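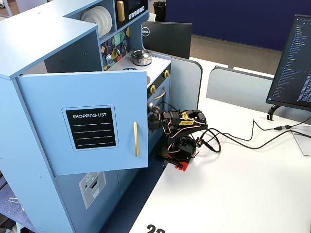
Kitchen tips for the automated bench, Murnmont site, updated 01/01/2025. Arms do the reaching and gripping now, we do the setting up, and most of the bother is in the setting up. So. Clear the doors first. An upper door swung open like the one with the SHOPPING LIST panel takes up half the room the arm had, and you'll catch your sleeve on it too. Decide open or shut before the run and leave it.

Cables. Keep them to one side of the desk, the side away from the kitchen. Mugs on the other desk please. Tape any loop that hangs over the front edge.

Wiping down. Damp cloth, drop of washing up liquid, no spray near the boards. Used to be one big clean on a Friday, now it's a quick wipe between runs, which is less work but you do have to remeber it. 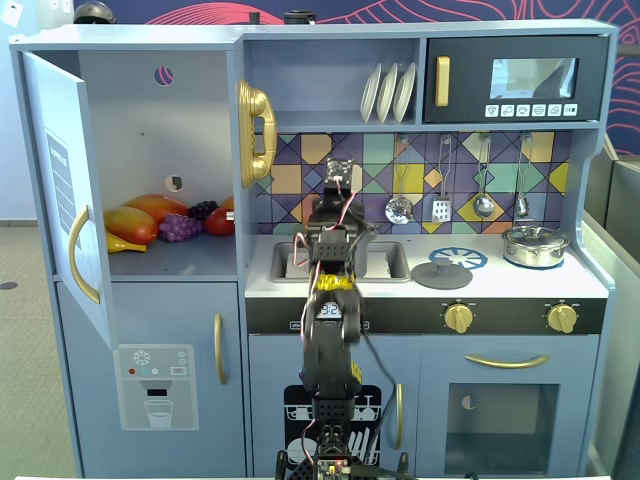 Dry the counter properly after, corners and sink as well. A folded tea towel is better than kitchen roll, no fluff.

Putting things back. Old way, everybody had their own idea where the pot went. Arm doesn't care for ideas. Pencil a small mark under each item and put it back on the mark. Takes 4 minutes, saves a lost morning. Degefa run in March had 61 restarts, mostly a pot in the wrong spot.
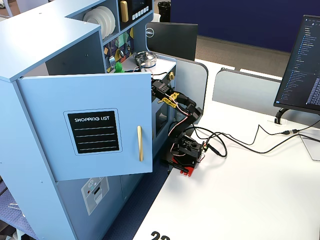
Same goes for lids. Lid on or lid off, write it on the sheet, don't change it halfway because it looks untidy.

Breaks. The new rota follows the runs and not the clock, and some of us dont love that. Swap with each other if you need to, just put it on the Utham sheet. Hands out before you press start, always, even if you're only straightening a plate.

Gripping shiny things

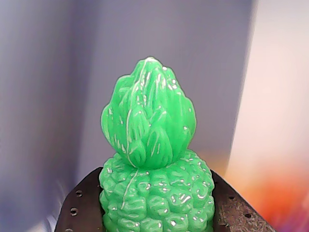
Fingers and pads

Wipe finger plates with a dry cloth. Scratched ones go in the Condomness tray, spares are in drawer 4. Don't sand them yourself, ask first.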